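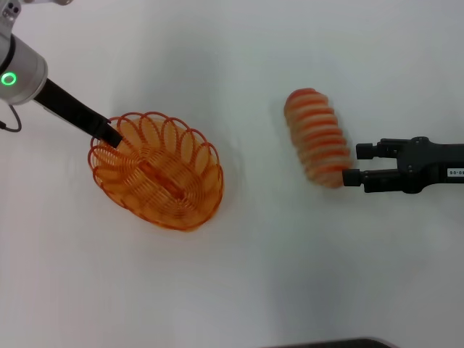

Print | E-mail this page

Updated September - by the Skultero support desk

Section 6: Setting up the anniversary calendar on the Seltero remembrance board

This section covers entering names, choosing a calendar, and testing the lights. The board must already be mounted and connected to the controller as described in Section 5. If the controller display reads NO PANEL, go back to that section before you continue.

A standard Seltero board holds 200 name plates. Each plate has its own light and its own plate number, stamped on the back. You will need the list of plate numbers you made when the plates were installed.

Before you start

Decide how your congregation marks the anniversary of a death. The controller can follow the civil calendar, the Hebrew calendar, or a list of dates you type in yourself. Some congregations light every name on a shared day of remembrance, such as All Souls' Day, and leave the single anniversaries off. Check with your clergy first. You can change the calendar later, but all entered dates will have to be reviewed.

6.1 Unlock the controller

1. Turn the key switch to SET. The display asks for a code.
2. Enter 2305 and press OK.
3. Choose CHANGE CODE and enter a new four-digit code. Write it down and keep it with the key.

Note: The code is not needed for daily use. It is needed for any change to names, dates, or lighting times.

6.2 Choose a calendar

1. From the main menu, select CALENDAR.
2. Select CIVIL, HEBREW, or LIST.
3. If you selected HEBREW, enter your location so that the controller can work out sunset. The lights will come on at sunset the evening before the anniversary.
4. If you selected CIVIL or LIST, enter a start time and an end time. The factory setting is midnight to midnight.
5. Press SAVE.

Note: In the Hebrew calendar, a death that took place after sunset belongs to the next day. If the family does not know the time of day, ask which date they observe and enter that one. Customs also differ for a death in the month of Adar when leap years are involved. The controller offers Adar I, Adar II, or both. It does not choose for you.

6.3 Enter names

1. Select NAMES, then ADD.
2. Type the plate number. The matching light on the board blinks.
3. Look at the board and check that the blinking light is beside the right plate. If it is not, press BACK and correct the number.
4. Type the name as it appears on the plate.
5. Enter the date of death.
6. Press SAVE. The light goes off.

Repeat for each plate. The controller saves one name at a time, so you can stop and come back later - nothing already saved is lost.

If you keep your records in the Zalten membership program, you can load them from a memory stick. See Section 8. Dates loaded this way should still be checked against the plates.

Caution: Do not remove a plate while its light is blinking. Turn the key switch to OFF first.

6.4 Set days of remembrance

A day of remembrance lights every plate together. You can store up to 10 of these days.

1. Select DAYS, then ADD.
2. Enter a title and a date. For a day that moves each year, select MOVING and choose it from the list.
3. Choose ALL PLATES or a group.
4. Press SAVE.

6.5 Test the board

1. Select TEST, then ALL. Every light should come on and stay on for one minute.
2. Note the number of any plate that stays dark.
3. Select TEST, then DATE. Enter the date of an anniversary you know and check that the right plate lights.
4. Turn the key switch to RUN and take out the key.

If one light stays dark, press the plate firmly into its slot and test again. If a whole row stays dark, check the row cable (Section 5.4). Boards fitted with the older Cronin power supply may flicker for a few seconds when all plates come on together - let the test finish before you look for a fault.

Caution: Unplug the board before opening the rear cover.

Next: Section 7, Printing the weekly list of names

Sign up for the Skultero newsletter to hear about software updates. You can unsubscribe at any time.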